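Search this site Go

How to budget for a small robot arm setup without crying into the spreadsheet

So somebody upstairs has said yes to an arm. Well done. They've said yes to the number on the front page of the quote, and your job is to explain where the rest of the money goes. I've put together two of these budgets now, one good and one that still gets brought up at morning tea. What follows is the order I'd do it in.

Step 1. Write down the job before you ring anyone

One sentence, plain words. "Lift the small parts out of one basket and put them in another" will do. If your sentence has the word "flexible" in it, start over. A sales rep hears "flexible" the way a seagull hears a chip packet.

Under the sentence, put the heaviest thing the arm will lift, the farthest it has to reach, and how many hours a day you'd like it going. Weigh the thing. Don't guess from memory and don't let the bloke who's been lifting it for years guess either. He'll say it's nothing.

Step 2. Get the quote split into lines

Ask for the arm, the gripper, the controller, the cables, the mounting plate, the software licence, freight and training on separate lines. Our first quote from Indullow arrived as a single figure with a very nice logo. Once it was split up we found the licence was yearly, and that the mounting plate was "by customer". By customer means you.

Clarkonon sent a longer quote with duller formatting and it came in cheaper by the end, mostly on cables. Read the dull one first.

Step 3. Price the furniture

Everybody skips this. The arm needs something solid to sit on, the bins need somewhere to live within reach, and whoever is working nearby needs their own bench and space to stand at it. Sketch it from above on graph paper, with the reach drawn as a circle, and then put tubs in the circle until you run out of circle.
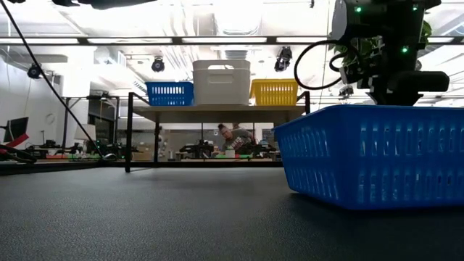
Rellamham, commenting on an earlier version of this page, reckoned I'd gone too light on containers. Buy them all in one go from the one supplier, was the advice, with a few spare of each size, since a range gets dropped the minute you've set every pick height to suit it. Rellamham had apparently been through this with a tote that came back two fingers shallower under the same part number.

I've changed my sheet accordingly. Containers used to be lumped in with "sundries". They now have their own line, at $569, spares included, and I haven't had to go back for more.

While you're at it, measure your tubs at the rim and at the base. Plenty of them taper, and the supplier's catalogue will give you whichever measurement looks bigger.

Step 4. Count power points and cable runs

Walk the room with a tape. Cable has to get from the wall to the controller and from the controller to the arm, with enough slack for the arm to move and not so much that it becomes a skipping rope. Our list came to 13 cables for a job I'd pencilled in as "plug it in". Get the electrician to quote before the order goes through. Ask about data points in the same visit, or you'll pay the call-out fee twice, as I did.

Step 5. Put your own hours in

Setup time is a cost even if no invoice turns up for it. I logged 111 hours on the second cell, from unboxing to the first shift where I could go and get a coffee. That covers teaching positions, reteaching positions after someone shifted the table, and one long afternoon with a bolt.

If the boss wants staff time left out of the total, leave it out and put it on the next line down in the same size type.

Step 6. Spares and wear

Order these with the arm, while freight is already being paid:

- a second set of gripper fingers
- one spare of any cable that bends
- fuses
- whatever pads or tips touch the product

Jadoon will do a spares kit as a bundle. It's decent value if you cross out the carry case.

Step 7. Pick your contingency and hide nothing

I use 15 per cent for a first cell and 10 for a repeat. Label it "contingency". A mate of mine once labelled his "miscellaneous brackets" and was asked, in a meeting, to produce the brackets.

Submit in November if your money year runs with the calendar. By then other departments have worked out what they won't spend, and they'd much sooner see it go to a robot than back to head office. Keep the split quotes stapled behind the summary page, and date your graph paper sketch, as there'll be several by the end.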